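Tisura Finger Pads, Blue, Set of 2
For hand-held grippers. Sold by Brititz.

In stock. Ships from our shop Tuesday through Friday.

Hi, and thanks for stopping by! I run the parts side of Brititz, which means I pack your order, answer your email and (when there's a quiet afternoon) write these pages myself. I've used the Tisura pads for a good long while now on laundry and soft goods work, and most of the questions I get are less about the pads and more about how to work with them properly. So this page has the specs, and then it has my house rules for handheld collection, which you're welcome to copy, change or argue with.

What you get

2 textured pads, blue
16 mounting screws (you'll need fewer than that, but they roll under things)
1 paper check sheet, also available as a file if you ask

Spare screws are sold separately. The pads fit the De Haan hand-held gripper straight out of the bag. If yours is from another maker, send me a photo of the finger tips before you order and I'll tell you what I think. I'd much rather answer an email than process a return.

Before a session

Wipe both pads with a lint-free cloth and plain water. No alcohol, no kitchen spray, please! Lint builds up in the texture, and you'll feel the grip going vague on you long before you see anything. Check that both pads sit at the same angle, then open and close the fingers a few times and listen. A click usually means a pivot pin wants attention.

Then write down which pads are on the tool. I know, I know. But if you swap pads halfway through a towel set and don't log it, somebody training on that data three months from now is going to have a very confusing morning.

Working with fabric

My rule is to come in open, stop short, look, and then close. People who are new to this tend to grab on the way in, all in one motion, and the pads end up pinching one thin layer or missing the fold altogether. Ribbed microfiber is a great teacher here. Go across the ridges if you can, and pick the spot on the bundle you mean to grip before you start moving. Buttons and label tags are worth planning for too, so decide beforehand if they're allowed as grab points and put it in the task sheet.

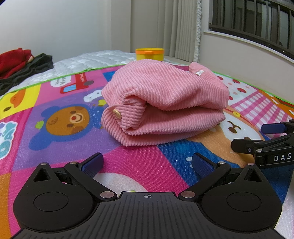 Marloes Cuypers wrote in to say she disagrees with me on busy surfaces: I used to recommend a plain sheet under every item, and she thinks a standard that only allows plain backgrounds gives you a policy that falls apart in the first real bedroom it meets. Her crew varies the surface on purpose and records it as its own field, next to the item and the pads.

I've come around to most of that. My own sheet now asks for a mix, and a printed mat counts as a perfectly good surface as long as you log it. I still like a plain one for the first few tries with a new operator, but that's a training thing and those takes get marked as practice.

Two tools at once

If you're running a left and a right, use matching pads on both. Please don't pair a fresh set with a worn one, it makes one hand lazy and the other hand do all the work. Agree on which tool moves first and keep the other one still until it's needed. Keep your fingers out of the linkages as well. They don't look like much, but a pinch from one of those arms is no fun, and I speak from experience!

In people's homes

We put our home rules together during the Prerport project and they've hardly changed. Ask before you move anything. Keep mail, family photos and screens out of view. Clean the pads between households, every time, and again if you've been handling kids' things or bedding. If someone in the home wants a take deleted, delete it while you're standing there and note that you did.

When to replace them

I change mine when the texture feels smooth under my thumb, or when an edge starts to lift. Hours of use aren't a great guide, as denim eats pads a lot faster than fleece does. Always replace both. Snug the screws down by hand with a small driver and stop as soon as they seat (a power driver will strip the hole, and that isn't covered).

Returns

Unused pads can come back in their bag within the month you bought them. If a pad peels on its first job, send me a picture and I'll mail you another pair.

Planned for September: a softer version for knits. Email me if you'd like to go on the list.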